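Lustbridge firm says anyone can teach its robot arms. It took 107 tries to pack a basket

10 May 2018

A small automation company in Lustbridge says warehouse staff with no programming experience will soon be able to train a pair of robot arms by steering them through a job by remote control. The company, Jestik, has been showing the system to local employers this spring and is asking them to pay for trials.

The job it has chosen to show is tidying a table of shoes and paper and putting fruit in a basket. The fruit is artificial.

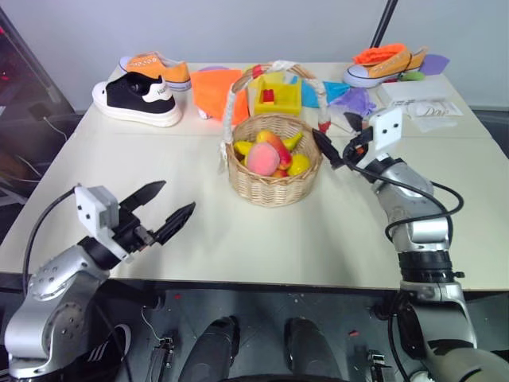
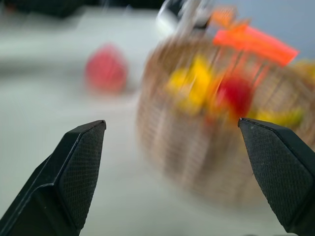 The demonstration table with both arms, and the basket from between the fingers of one gripper. Photos: Jestik

Jestik calls the product Brirka. An operator sits a few steps from the table and holds a pair of hand controls, one for each arm. When the operator's hand moves, the arm moves. When the operator squeezes, the gripper closes. Everything is recorded, including the video from cameras near the grippers, and the recordings are then used to train software that is supposed to do the same job with no one at the controls.

The company's founder, Stavros Petkov, says the idea is to get rid of the specialist who normally spends weeks writing instructions for a machine.

"Your best packer already knows how to do it," Petkov said. "She shouldn't have to explain it to an engineer who explains it to a computer. She picks up the controls and she does it."

That is the pitch. The figures Jestik handed out with it are less tidy.

According to the company's own two-page summary, operators recorded 107 demonstrations of the basket task. Of those, 22 were thrown out before training, mostly for dropped items or because the operator lost track of which arm was doing what. The software was then tested on its own 13 times. It finished the job without help in 4 of them.

Petkov described that as "a very strong early number." Asked what a packing line would do with the other nine attempts, he said a human could step in and take over by remote control, and that each rescue would become a new lesson for the system.

It's a fair answer as far as it goes. It also means that a customer would be paying for two robot arms and for a person to sit next to them.

Todor Begović, who managed the packing floor at the Dervishi shoe warehouse until January and now advises small shippers on equipment, watched the demonstration and tried the controls himself. He was not won over.

"I moved a piece of fruit from the table to the basket. I was pleased with myself," Begović said. "Then I looked at the clock and I'd been at it for most of a minute. I could have done it with my hand before the arm got going."

Begović said the hard part for him was judging depth. Looking at the table from his seat, he could not tell whether the fingers were above a piece of fruit or behind it. The view from the gripper helped when the arm was still and was close to useless when it was moving fast, he said, because everything past the fingers turned to streaks.

The second of the two pictures released by Jestik gives some idea of what he means. The black fingers and the fine grip pattern on them are sharp. The basket and the fruit in it are smeared badly enough that it would be a brave person who named every piece.

Petkov said the blur matters less than people think. The software uses more than one camera, he said, and the views from farther back fill in what the close one misses. He also said operators learn to slow down as they get near an object. Jestik's summary does not give a time for a finished run, with or without an operator, and Petkov declined to supply one, saying speed was "a later question."

Warehouse managers may feel it is an early one.

There is also the matter of what is on the table. Toy fruit does not bruise, leak or vary much from one lemon to the next. Petkov said the objects were picked because they differ in shape and color, and that a shoe, a piece of tissue paper and a round fruit each ask something different of a gripper. He said real produce is planned but would not say when.

The shoes may be the more telling choice. Dervishi is one of the employers Jestik has approached, and footwear is a large part of what moves through Lustbridge. A shoe is an awkward thing for two stiff fingers. It has a soft opening and a hard sole, it rarely lands the same way twice, and the paper that comes with it crumples. Begović said he asked to see the arms put a pair into a box and close the lid.

"They said that one wasn't ready to show," he said. "That's the only one I'd have paid to see."

Jestik confirmed that boxing shoes is not part of the current demonstration. Petkov said operators had recorded some runs of it and that the results were being looked at. Dervishi said it had made no decision on a trial and would not discuss terms.

None of this makes the method a stunt. Steering an arm by hand is an old way of telling a machine what to do, and using the recordings to train software is a serious line of work in research labs. The trouble comes with the word "anyone." The demonstrations behind Jestik's figures were recorded by three of its own employees, each of whom had a week of practice first. No one from a working warehouse floor has recorded a full set. The claim that a packer could sit down and teach the machine before lunch, which Petkov made more than once during the showing, has not been tried with a packer.

Pressed on this, Petkov said the practice week was longer than it needed to be and that outside operators would be brought in for the next round. He was also asked who would own the recordings if a customer's staff made them, and whether those workers would be paid extra for training a system meant to take over part of their job. On ownership, he said it would be set out in each contract. On pay, he said that was between the customer and its employees.

Begović said he would have put the second question first.

"If I go to my old crew and say, sit here and show this thing how you work, they're going to ask me what happens when it's learned," he said. "I wouldn't have an answer. I don't think he has one either."

He did have a kind word for the hardware. The arms were steadier than he had expected, he said, and the grippers held a sneaker by its edge without letting it twist. He thought there might be a use for remote control by itself, with no learning involved, in places where it is unpleasant or unsafe for a person to stand. Petkov said Jestik had looked at that market and considered it too small.

The company is offering a trial package that includes two arms, the controls, the cameras and support from its staff. It would not give a price for publication. Customers would have to supply the table, the goods and the operators, and would be expected to record their own demonstrations, since the ones made in Lustbridge are of little use for anything besides the basket.

That last point came up near the end of the showing, when a visitor asked what would happen if the basket were swapped for a cardboard tray. Petkov said the system would need new recordings. Asked how many, he said it would depend on the tray - and then, after some back and forth with a colleague, that it would be fewer than last time.

Jestik says a second round of tests, with outside operators and a timed comparison against hand packing, will be held later this year. It has not said whether the results will be made public.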